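3.2 Datengrundlage und Aufbereitung

Ausgewertet wurden 249 Pflichtspiele der U23-Mannschaften aus drei Spielzeiten. Als Einwechslung galt jeder Spielertausch nach dem Anpfiff, verletzungsbedingte Wechsel eingeschlossen. Nach Ausschluss der Wechsel in der Nachspielzeit verblieben 1.661 Fälle. Die Positionsdaten stammen aus dem Trackingsystem Prarkus und liegen mit 25 Hz vor. Ereignisdaten (Pässe, Zweikämpfe, Abschlüsse) wurden mit Dulto manuell kodiert und über den Anstoßzeitpunkt mit den Positionsdaten synchronisiert.
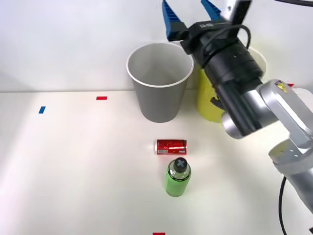
Für jeden eingewechselten Spieler wurde die Laufleistung in Fenstern von 300 Sekunden aggregiert. Das erste Fenster beginnt mit der Wiederaufnahme des Spiels nach dem Wechsel, Unterbrechungen von mehr als 30 Sekunden wurden herausgerechnet. Als Referenz diente der Median der Startspieler auf derselben Position im gleichen Zeitabschnitt. Torhüter blieben unberücksichtigt.

Die Positionszuordnung folgt der in der Akademie Fuvton gebräuchlichen Einteilung in sechs Gruppen. Flügelspieler und offensive Außenverteidiger ließen sich bei Systemen mit Dreierkette nicht durchgehend trennen; sie wurden dort zusammengefasst.
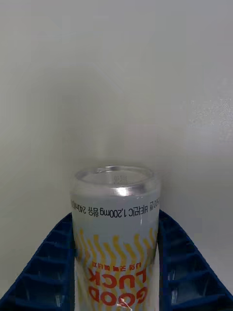
Die Übereinstimmung der beiden Kodierer lag bei den Zweikämpfen mit κ = 0,81 im guten Bereich, bei der Kategorie »Pressingauslösung« mit κ = 0,62 deutlich niedriger. Letztere geht deshalb nur in die deskriptive Darstellung ein. Konfidenzintervalle wurden per Bootstrap mit 2.000 Ziehungen auf Spielebene bestimmt, da Wechsel innerhalb einer Partie nicht unabhängig sind.
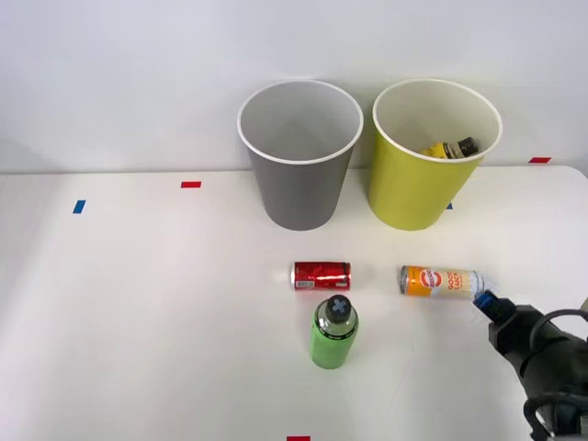

3.3 Modellspezifikation

Abhängige Variable ist die hochintensive Laufdistanz pro Minute (> 19,8 km/h). Das gemischte lineare Modell enthält Spieler und Partie als Zufallseffekte. Feste Effekte sind Einwechselminute, Spielstand, Positionsgruppe und Heimrecht. Der Spielstand wurde dreistufig kodiert - Rückstand, Gleichstand, Führung - und mit der Einwechselminute interagiert.

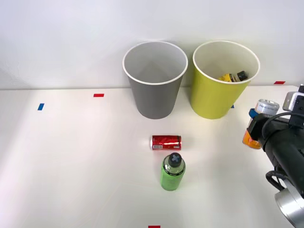 Abb. 4: Heller Tisch mit grauem und gelbgrünem Papierbecher, im gelbgrünen eine kleine gelbe Flasche mit schwarzer Kappe.

Debütanten wurden mit einer Indikatorvariablen erfasst. Für die Partien am Standort Pollock fehlen die Positionsdaten der ersten Spielzeit; eine Schätzung ohne diesen Standort veränderte die Koeffizienten der Einwechselminute nur in der dritten Nachkommastelle.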